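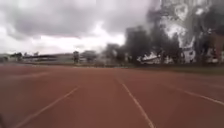 Pre-run inspection, running robot, Diltdale track
Completed by Sinan Karabulut, May 7, 2023

Going through this one slowly, as the robot drifted out of its lane on run 17 and then took 4 seconds to answer the stop button. Thank you to everybody who sent notes, they were a great help (and rather kinder than I deserved!).

Stop button, handheld: PASS WITH COMMENT
New batteries fitted. Pressed at 40 metres and again at 165 metres, and the legs folded as they should both times. I'd still like the spare handset from Zirnberg in somebody's pocket before we go any faster.

Leg joints and covers: PASS
Left knee cover had a loose screw, now tightened. Damgaard supplied these in March and the rest are holding up nicely.

Lane following: FAIL
It loses the line where the paint is worn and the white goes patchy, and then it picks up whichever line it sees next. Walking pace only until Grarnico send the corrected settings, please, however tempting a long clear straight may look.

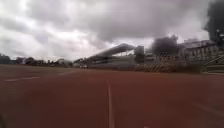 SURROUNDINGS

Far end of the track: COMMENT
There is a low barrier with yellow and black stripes to the right of the grandstand, and I would ask that we treat it as something to stay well away from. Finish every run early and let the robot slow down by itself.

Weather: PASS
Thick cloud, flat light. Do check the forecast again after lunch.

People: OPEN
One spotter each side, please, walking behind the robot and never in front. I still need a name for the left side, so do ring me if you can spare the afternoon.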